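8 December 2025
Bench notes, equipment for next quarter

Went over the order list again this morning before the budget sheet goes in. Serow sent the revised quote for fingertip pads. Still priced per set, 13 dollars a set if we take the larger pack, more if we don't. I put us down for the larger pack. We go through them faster on the kitchen tasks than on anything else and I would sooner have a box in the drawer than stop for a week.

Cables are the other small thing. The spare gripper cable on the shelf is the short one and won't reach once the arm is out past the middle of the table. Need to order 2 of the long ones. Sosumico and Zadow both list them. Zadow is cheaper but has no stock until January, so Sosumico for one now and Zadow for the other later, unless shipping eats the difference. Check shipping.

Also asked whether the old bench supply can be written off. No answer yet. Leaving it off the sheet. 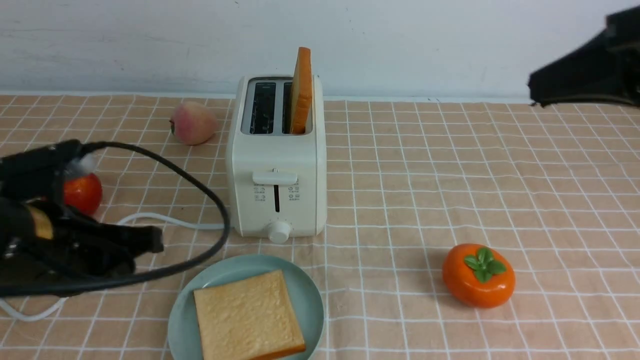

Props line on the budget. Last year this was lumped in with consumables and nobody could tell afterward what had been spent on what, so I want it separate. I have it at 265 for the whole setup, covering toy food, plates, a second tablecloth and one more toaster. The toaster is the big item. We have been running everything on the white two-slot with the lever and the round knob on the front, and a policy that only ever sees that one is going to learn that one. I'd like the next one to be a different color with the lever on the end. Bread is the next thing to think about. The toy slice stands well above the top of the toaster when it's in the slot, so there is plenty to grip, and I don't want to lose that by buying a deeper toaster. Measure the slice before ordering and compare against the slot depth in the listing, if the listing gives one. Fruit and vegetables can wait. The peach, tomato and persimmon are fine as distractors and a mixed bag of toy food costs very little when we do want more.

Cloth: same material if possible, plain, no grid. One dark and one light would be better than two light, but the line only has room for one. Going with dark.

Bigger question is the third arm station. Nguyen quoted 3 options and I have read them all twice. The first is the arms alone, the second adds the table and mounts, the third adds a service plan on top. Mounts are where we lost time on the last build, so I am leaning to the second. The service plan looks thin for what it costs. It covers parts but we would still pay freight both ways, and the turnaround is given in working days from receipt at their end. Will write to ask whether the plan can be added after delivery. If it can, no reason to pay for it up front.

Space for it is okay if the shelving moves to the other wall. Power needs checking. The outlets on that side share a circuit with the printer bench.

To do
- shipping cost on the long cable, Sosumico
- slice height and slot depth
- email Nguyen re service plan and lead time
- find out which breaker the printer bench is on
- split props out from consumables on the sheet
- confirm pad size with Serow before the order goes in, the quote only gives the old part number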